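4 Wahrnehmung und Greifplanung einrichten

Das Kapitel beschreibt die Inbetriebnahme der Softwaremodule emow-sicht und emow-plan an einer Zelle mit einem Arm, einer mitgeführten Kamera und einer Festkamera. Vorausgesetzt werden eine abgeschlossene Installation nach Kapitel 2 und eine gültige Gelenkreferenz nach Kapitel 3. Die Reihenfolge der Abschnitte ist einzuhalten. Die Maskenparameter aus 4.2 werden von 4.3 und 4.4 gelesen und dort nicht erneut geprüft.

VORSICHT: Während der Abschnitte 4.1 und 4.2 bleibt der Arm in der Betriebsart HALTEN. Die Vorschau startet keine Bewegung, ein Wechsel des Profils kann aber eine ausstehende Bewegung freigeben.
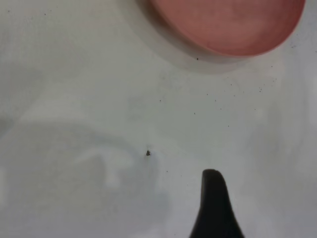

Arbeitsgruppe Steuerung und Wahrnehmung, Standort Clastham

Stand der Bearbeitung: 12.05.2019
Bearbeitung: Angharad Mostyn, Gwawr Beddoe
Gültig für: Emow mit Planer Esusine, Zellenprofil „Teller/Ständer“

4.1 Kameraströme anmelden

1. Dienst emow-sicht beenden, falls er bereits läuft.
2. In der Datei zelle.conf den Abschnitt [kameras] öffnen.
3. Die mitgeführte Kamera unter der Rolle nah eintragen, die Festkamera unter der Rolle fern. Andere Rollennamen werden ohne Fehlermeldung übergangen.
4. Für die Rolle nah den Schlüssel bezug auf werkzeug setzen, für die Rolle fern auf basis.
5. Dienst starten und den Befehl emow-sicht status ausführen.
6. Prüfen, ob beide Rollen den Zustand BEREIT melden.

Meldet eine Rolle den Zustand VERALTET, liegt der Zeitstempel des letzten Bildes außerhalb des zulässigen Fensters. Das Fenster wird mit max_alter eingestellt und beträgt ab Werk 100 ms. Ein größerer Wert beseitigt die Meldung, verschlechtert aber die Zuordnung zwischen Bild und Gelenkstellung. Zuerst ist die Zeitsynchronisation zwischen Steuerrechner und Bildrechner zu prüfen.

Hinweis: Die Belichtungsautomatik beider Kameras ist vor Schritt 5 abzuschalten. Bei heller Tischfläche regelt die Automatik nach, sobald ein dunkler Gegenstand ins Bild kommt, und die Schwellwerte aus 4.2 gelten dann nicht mehr.

4.2 Masken für Finger, Schatten und Kleinteile

Der Bildstrom der Rolle nah enthält immer einen Teil des Greifers. Dieser Bereich wird durch eine feste Maske ausgeschlossen. Schatten und kleine Partikel lassen sich nicht fest maskieren und werden bei jedem Bild neu bestimmt.

1. Greifer in die Stellung bringen, aus der später angefahren wird. Die Maske gilt nur für diese Öffnungsweite.
2. Mit emow-sicht maske neu --rolle nah die Aufnahme der Fingermaske starten.
3. Den Umriss des Fingers in der Vorschau nachziehen und mit einem Rand von einigen Bildpunkten schließen.
4. Maske unter dem Namen der Öffnungsweite speichern.
5. Schritte 1 bis 4 für jede weitere Öffnungsweite wiederholen, die im Zellenprofil vorkommt.
6. Den Schlüssel min_flaeche auf 104 setzen. Zusammenhängende Bereiche mit weniger Bildpunkten gelten als Kleinteil und werden der Tischebene zugeschlagen.
7. Den Schlüssel schatten_modus auf farbton setzen.
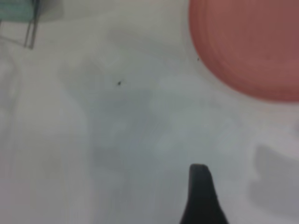
Die Schattenerkennung im Modus farbton vergleicht jeden Bereich mit dem Farbton der gelernten Tischfläche und lässt Helligkeitsunterschiede bis zum Wert schatten_tiefe zu. Ein weißer, matter Tisch ist dafür der günstige Fall; bei farbigen oder spiegelnden Flächen muss auf den Modus kante gewechselt werden. Der Wert ist anhand des dunkelsten Schattens einzustellen, der zum Hintergrund gehören soll. Maßgeblich ist dann etwa der stufig begrenzte graue Bereich am rechten Bildrand unterhalb des roten runden Teils: Er ist dunkler als die umgebende Fläche und wird bei zu kleiner schatten_tiefe als eigener Gegenstand gemeldet. Die Trennung des roten Teils vom Tisch bleibt davon unberührt, solange der Farbton den Ausschlag gibt. Der blasse graue Saum entlang eines Randes darf in der Vorschau nicht zur Objektmaske gehören, sonst wird der Durchmesser zu groß geschätzt.

8. Vorschau einschalten und schatten_tiefe schrittweise erhöhen, bis alle Schatten in der Farbe der Tischebene erscheinen.
9. Den Wert um eine Stufe weiter erhöhen und speichern.
10. Einen grauen Prüfkörper auf den Tisch legen. Er muss weiterhin als Gegenstand erscheinen. Verschwindet er, ist Schritt 9 zurückzunehmen.

VORSICHT: min_flaeche wirkt auch auf Bruchstücke und Splitter. Der Filter ersetzt keine Sichtprüfung der Tischfläche vor dem Anlauf.

Dünne Drähte bilden einen Sonderfall. Ständer aus Draht zerfallen in der Segmentierung häufig in kurze Stücke, die einzeln unter min_flaeche liegen und damit aus dem Kollisionsmodell fallen. Den Ständer deshalb immer als starres Modell eintragen (Abschnitt [fest] in zelle.conf) und seine Lage über die Rolle fern bestimmen. Die Segmentierung der Rolle nah darf ein solches Modell verschieben, jedoch nicht löschen. Hierzu fest_loeschbar auf nein belassen.

4.3 Bewegungsunschärfe und Bildauswahl

Die Lageschätzung verarbeitet nur Bilder, deren Schärfemaß über dem Schwellwert schaerfe_min liegt. Alle übrigen Bilder werden gespeichert, aber vom Planer nicht verwendet. Das Schärfemaß wird nach Anwendung der Fingermaske berechnet. Ohne Maske liefert ein scharf abgebildeter Finger auch dann einen hohen Wert, wenn der Rest des Bildes verwischt ist.

1. Den Arm mit reduzierter Geschwindigkeit über die Ablage fahren und dabei einen Aufzeichnungslauf mitschreiben.
2. Auswertung mit emow-sicht schaerfe --lauf letzter starten.
3. In der Ausgabe die Häufigkeitsverteilung suchen. Sie hat in der Regel zwei Gipfel, einen für Stillstand und einen für Bewegung.
4. schaerfe_min in die Senke zwischen beiden Gipfeln legen.

Beim Abnahmelauf am Standort Nygård umfasste die Aufzeichnung 2.418 Bilder, davon lagen 1.494 über dem Schwellwert. Der Anteil ist kein Sollwert. Er hängt vor allem davon ab, wie lange der Arm an den Haltepunkten steht. 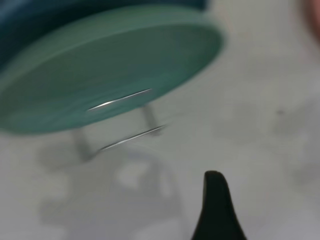 Fehlt die Senke, so wurde zu langsam oder ohne Haltepunkte gefahren. Der Lauf ist dann mit mindestens einem Haltepunkt je Ablageplatz zu wiederholen. Den Schwellwert nicht nach Augenmaß aus der Vorschau übernehmen: Die Anzeige ist verkleinert und wirkt schärfer als das Bild, mit dem gerechnet wird.

Glänzende Metallteile verfälschen das Schärfemaß ebenfalls. Ein verwischter Glanzstreifen besitzt quer zur Bewegungsrichtung noch immer eine steile Kante. Abhilfe schafft der Schlüssel schaerfe_richtung mit dem Wert beide. Das Bild wird damit nur angenommen, wenn beide Richtungen den Schwellwert erreichen. Die Rechenzeit steigt geringfügig.

Hinweis: Wird über längere Zeit kein Bild angenommen, hält der Planer die letzte gültige Lage und meldet LAGE GEHALTEN. In diesem Zustand sind Annäherungsbewegungen gesperrt, Rückzugsbewegungen bleiben frei.

4.4 Greifplanung für gestaffelte Teller

Esusine behandelt einen bestückten Ständer als geordnete Reihe. Gegriffen wird stets der vorderste Teller, bezogen auf die Blickrichtung der Rolle fern. Für die Reihenfolge genügt es, dass vom verdeckten Teller ein Stück Rand sichtbar ist.

1. Im Zellenprofil den Schlüssel anordnung auf reihe setzen.
2. Unter randgriff die Eindringtiefe des Fingers hinter den Tellerrand eintragen. Bezugspunkt ist die äußere Kante.
3. Abzugsrichtung im Koordinatensystem des Ständers angeben. Die Richtung folgt der Neigung der Teller und hat daher meist einen Anteil nach vorn.
4. Den Schlüssel freihub so wählen, dass die Unterkante des Tellers die vorderen Drähte vollständig überragt, bevor seitlich verfahren wird.
5. Planung mit emow-plan probe ausführen. Der Befehl rechnet die Bahn und zeigt sie an, ohne sie an die Steuerung zu übergeben.
6. Meldungen der Stufe WARNUNG einzeln bestätigen oder beheben. Meldungen der Stufe FEHLER lassen sich nicht bestätigen. 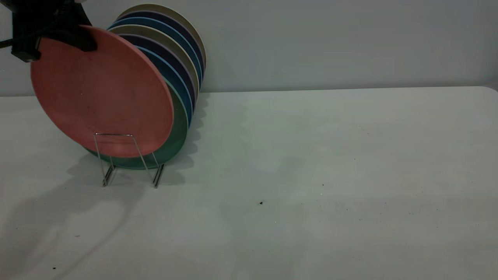
Die häufigste Warnung in Schritt 6 lautet ABSTAND NACHBAR. Sie bezieht sich auf den Teller unmittelbar hinter dem gegriffenen und wird ausgelöst, wenn die geplante Drehung beim Anheben den Abstand zwischen den Rändern unterschreitet. Zuerst die Drehung auf einen späteren Bahnabschnitt verlegen (drehung_ab = freihub), erst danach den zulässigen Abstand verringern.

VORSICHT: Solange der Teller nicht über dem Freihub steht, darf der Lauf nicht mit HALT und anschließendem AUF beendet werden. Statt AUF ist ABLEGEN zu verwenden. ABLEGEN fährt die Abzugsbewegung rückwärts und öffnet den Greifer erst im Ständer.

7. Ersten Lauf mit reduzierter Geschwindigkeit und einem einzelnen Teller ausführen.
8. Lauf mit bestücktem Ständer wiederholen.
9. Nach jedem Griff die Lage des Ständers über die Rolle fern neu bestimmen lassen (nachmessen = jeder_griff). Leichte Drahtständer können beim Abziehen mitgenommen werden.

Farben werden zur Unterscheidung benachbarter Ränder herangezogen, legen aber keine Identität fest. Zwei gleichfarbige Teller derselben Reihe unterscheidet der Planer allein über ihren Platz. Wird von Hand umgesteckt, ist emow-plan reihe neu auszuführen.

4.5 Meldungen

ROLLE FEHLT: Eintrag in [kameras] nicht vorhanden oder Rollenname falsch geschrieben. Siehe 4.1, Schritt 3.

MASKE PASST NICHT: Öffnungsweite des Greifers ohne zugehörige Maske. Siehe 4.2, Schritt 5.

TISCH UNKLAR: Tischfläche nicht gelernt oder Belichtung seit dem Lernen verändert. Seit dem Stand vom Februar wird die Meldung auch bei eingeschalteter Automatik ausgegeben.

LAGE GEHALTEN: Kein Bild über schaerfe_min. Siehe 4.3.

REIHE LEER: Kein Rand im Bereich des Ständers gefunden. Bei bestücktem Ständer zuerst das Modell im Abschnitt [fest] auf richtige Ausrichtung prüfen, danach schatten_tiefe. Ein zu großer Wert schlägt beige und hellgraue Ränder dem Hintergrund zu.

Nach Änderungen an zelle.conf ist der Dienst emow-sicht neu zu starten. emow-plan liest die Datei bei jedem Aufruf selbst ein.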